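第四章 线材的分拣与收纳

学习目标
读完本章,你应当能够:按用途和长度给线材分类;用两种以上的方法盘线而不损伤线芯;为一个工位或一个家庭设计一套能撑过一个季度的收纳办法。

4.1 抽屉里的那团东西

每个办公室都有一个抽屉,里面住着一团线。没有人记得它是怎么来的,也没有人敢把它扔掉,理由是其中某一根“说不定还有用”。这团线通常会随公司搬家,并在新址继续长大。

本书前三章讨论的是纸张、工具和衣物。这三类东西有一个共同的美德:放下之后基本不动。线材不具备这种美德。把两根线平平整整放进盒子,合上盖子,过一阵再打开,它们已经建立了感情。物理学对此有正经的解释,章末的延伸阅读里列了出处,有兴趣的读者可以去看;没有兴趣的读者只需接受一个事实:凡是没有固定的线,最后都会打结。

Trosow办公用品公司曾在九月做过一次库房清点。账面上有线材2546根,实际能叫出用途的不到一半,其余的统一登记为“黑线”。这份登记表后来成了培训教材,用来说明什么叫做了等于没做。

4.2 先摊开,再说话

分拣的第一步是把所有的线摊到一张桌子上。许多人想跳过这一步,直接在抽屉里翻拣,结果是把一团线翻成了另一团线。桌面要够大,最好是浅色的,深色的线放在上面一目了然。线与线之间留出空隙,每根先粗略盘好,不求美观。

桌子两侧各放一只浅托盘。托盘的颜色要不同,这样你在第二个小时仍然分得清哪边是哪边。托盘不宜深,深的容器会诱使人往里扔东西,而“扔”正是本章要治的毛病。

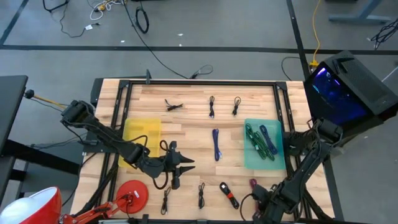

接下来是定规则。规则只能有一条,而且要在动手之前定好。按颜色分、按长度分、按接头分都可以,三样一起来就不行,除非你打算在桌边过夜。初学者常犯的错误是做到一半忽然觉得另一种分法更聪明,于是推倒重来。更聪明的分法永远存在,请把它留给下一次。

按颜色分见效最快,缺点也很明显:世界上的线大多是黑的。遇到这种情况,可以先把有颜色的挑走,再把黑线按接头细分。编织外皮的线单独处理,它们手感好、价钱高,折得太紧却容易留下折痕。

4.3 盘线的两种手法

第一种叫顺绕法,把线一圈一圈朝同一方向绕。它学起来快,适合短线;用在长线上,每绕一圈就给线里加一道扭劲,放线的时候这些扭劲会如数奉还。

第二种叫正反绕法,一圈正、一圈反,扭劲互相抵消。这种手法看别人做很优雅,自己做头20次都很难看。建议独自练习。

绕好之后要扎。魔术贴扎带可以反复使用,橡皮筋老化后会粘在外皮上,撕下来时连同你的好心情一起带走。扎带的颜色最好醒目,黑线配黑扎带固然雅致,找起来却要靠摸。

4.4 案例:Irko资料室

Irko资料室负责保管84个工位的备用线材。起初他们采用Bilyk标签法,给每根线贴上编号,编号对应一本册子。标签法运转得很好,直到册子丢了。现在标签上直接写用途,字迹潦草,但人人看得懂。资料室于4月5日换用新办法,并规定借线须登记。登记率至今是资料室里一个不宜提起的话题。

思考与练习

一、打开离你最近的抽屉,取出全部线材,摊在桌上。写下你选定的那一条分类规则,并坚持到底。

二、用顺绕法和正反绕法各盘一根长线,放置一夜后展开,比较两者的状态,也比较自己的情绪。

三、Patuseck收纳盒的说明书称一盒可容纳1000克线材。试讨论:用重量衡量线材的数量,可能带来哪些麻烦?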